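Stationery and tools sharing one corner: split them up or leave them together?

Raelene_T
Evening all, and sorry in advance for the length, my sister says I can't write a shopping list without a preface. I've been given the job of sorting out the shared corner at Widorell, where the office things and the hand tools have lived on top of one another for as long as I've been coming in. I'm in two minds about it. Half of me wants everything that belongs to paperwork on one side and everything with a handle on the other. The other half remembers that the people who use the calculator are very often the same people who want a screwdriver ten minutes later, and they won't thank me for making them walk.

What we have to work with is a black wire-mesh shelf, a long white wire basket up on the wall, a magazine file for the blue binders, a red pen cup, and a yellow tray that ends up holding whatever was put down last.

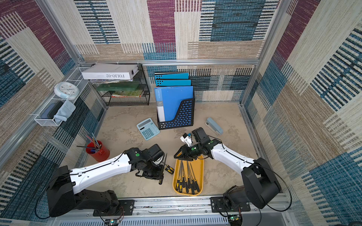

My first thought was to give the shelf over to paper completely. Folders under the FOLIO box, notebooks at the bottom, nothing else allowed on it. The pen cup and the stapler could then go next to the binders, with the calculator, and the tray would become tools only. The clock I'd like on a proper hook, but I've been told hooks and carpeted walls don't get along, so for the moment I'm leaving it with the wire basket.

Does that sound sensible, or have I missed something obvious? I have one clear Saturday to do it in and I'd rather not be moving it all back again in November.

revathi_s
Hello Raelene, lovely to see you on this side of the board! I think your paper-only shelf is a very good start and I'd be strict about it from day one. We did the same at the Preveddale sewing room (same trouble, only with us it was pattern envelopes and pliers) and it held up nicely until somebody put one pair of pliers on the middle shelf "just for now". Within a fortnight there was a whole family of them.

My one quarrel is with the pen cup. Ours is far too full, as pen cups always are, and I'd guess yours is heading the same way. Tip it out, try each one on a scrap of paper and only put back the ones that write. You'll feel ten years younger.

Kadir Yurt
I'm going to disagree with both of you, politely. I would leave the lot together and sort by how often it gets picked up. Paper or tool doesn't come into it. If the calculator and the small screwdriver are both wanted every day then they should be side by side at the front, and the binders can go as far back as you like.

I did it the tidy way once in my own workshop, with everything in its family, and it looked wonderful and drove me up the wall. I had 68 drawers, all labelled in my best handwriting, and I still kept the six things I really used in a biscuit tin.

Raelene_T
Kadir, the biscuit tin has made me laugh, and I'm afraid you may be right about people. I do worry that "how often" is different for each of us, though. I could go a month without touching a binder and then there are others who have one open all afternoon.

Rekha Pai
Can I ask about the yellow tray, as that seems to me to be where the trouble is? I don't like open trays for anything with a point. Scissors and blades go in among the rest and sooner or later a hand goes in without looking. My mother kept her good scissors in a knitted sleeve on a nail by the back door and I thought she was being fussy until I was old enough to need my own.

I'd keep pointed things out of anything you can't see to the bottom of.

Raelene_T
That's fair, Rekha, and it's made me think again about the whole idea of a tools-only tray. Yellow plastic is at least easy to see things against, so I wouldn't call it the worst place for thin grey metal, but I take the point about hands.
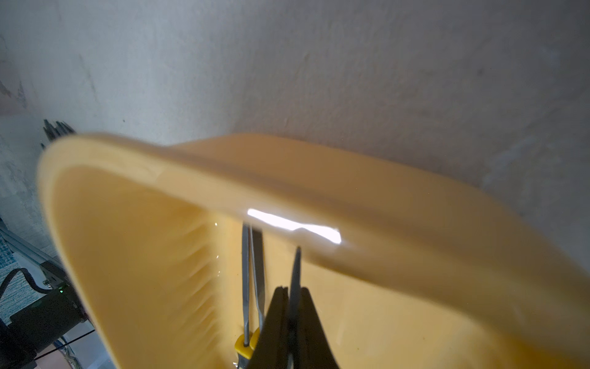

So perhaps scissors and anything like them go in the pen cup, points down, and the tray is kept for things with a decent chunky handle. The cup is heavy enough, I've knocked it with my elbow more than once and it stayed put. I could do Revathi's clear-out of the pens first to make the room.

What I haven't worked out is whether long things and short things can share. I tried laying a few across one another at home in a roasting tin, to get a feel for it, and the long ones simply won't settle.

Nuala Mac an tSaoi
Put them all the same way round! I know it sounds like nothing, but handles together at one end and shafts at the other and you'd be amazed how many will lie down quietly. The mess comes from top-and-tailing them like sardines. I had a supervisor at Brindgate who would come along behind us at the end of the shift and turn round every one that was facing the wrong way, never said a word about it, and by the spring we were all doing it ourselves.

I'm with Rekha on the scissors, by the way. And I'm against Kadir on keeping it all together, though I enjoyed the biscuit tin too.

Kadir Yurt
I shall bear it bravely, Nuala. But tell me this: if a screwdriver has a hole in the end of its handle, why is it in a tray at all? Somebody designed that hole to be hung up by. A strip of wood, a row of pegs, finished.

Nuala Mac an tSaoi
Because she's just told us she can't put a hook in the wall, Kadir.

Kadir Yurt
The strip could stand on the table. I'll draw it.

Raelene_T
Please do draw it, I'd like to see that! Ours do have the hole, with a yellow ring round it, so a freestanding strip isn't a silly idea at all. My only hesitation is that the table gets cleared for other jobs, and a tray can be picked up and carried off in one go where a row of pegs might not like it.

I've had a go at Nuala's method in the meantime and I'm rather taken with it. Handles at the one end, and the flat file kept out of it altogether, as I don't want the teeth rubbing on anything.

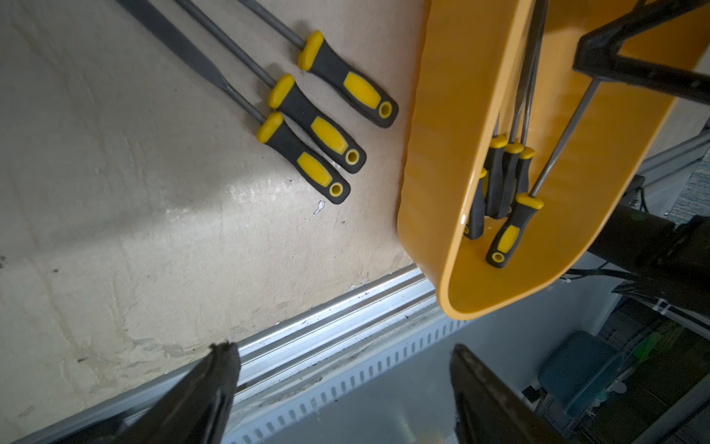
Grey and yellow screwdrivers, some in the tray and some on the table, with the flat file at the upper left.

I do wonder whether one tray is enough for all of them. I don't want to cram them in so tightly that people give up and leave them lying out. There's a Ziółkowski tool roll in the cupboard that has never been unrolled as far as I know, and the file could go in that along with any others I come across.

revathi_s
Oh, use the roll, do! They're so nice and they only ever live in cupboards. I'd still want a second tray, though, a shallower one if you can find it. When we had everything in one we spent more time fishing than sewing.

Rekha Pai
I'd say one tray and be firm. A second tray fills itself up. If they don't all fit, go through them and see whether you need every one of the same size. We kept 200 of the same button at the Preveddale room for years (Revathi will remember) and I don't believe we used more than a handful.

revathi_s
I remember, and I used the last of them on the stage curtains, thank you very much.

Raelene_T
Well, I've a plan now, even if it isn't anybody's in full. Shelf for paper only. Pens tried and thinned out, scissors in the cup with the points down. Screwdrivers in the tray, all facing the same way, and the file in the roll. Calculator and stapler at the front next to the tray — that bit is for Kadir. I'll hold off on a second tray until people have lived with the first, and I'll ring round about something for the clock that doesn't need a hole in the wall.

Kadir, I'm still waiting for my drawing.

Kadir Yurt
It's in your messages. The pegs are not to scale. My daughter says it looks like a toast rack and I can't say she's wrong.

Nuala Mac an tSaoi
If it doesn't work for screwdrivers you can have it for toast. Do let us know how the Saturday goes, Raelene, and have somebody bring you a cup of tea halfway through.

Related threads
Wire baskets on carpeted walls: what will hold?
How many pens is too many (long, 2 pages)
Magazine files that don't topple when half empty
Scissors: cup, drawer or nail?
Tool rolls, washing and re-waxing
Labels that come off cleanly
Shared tables and who clears them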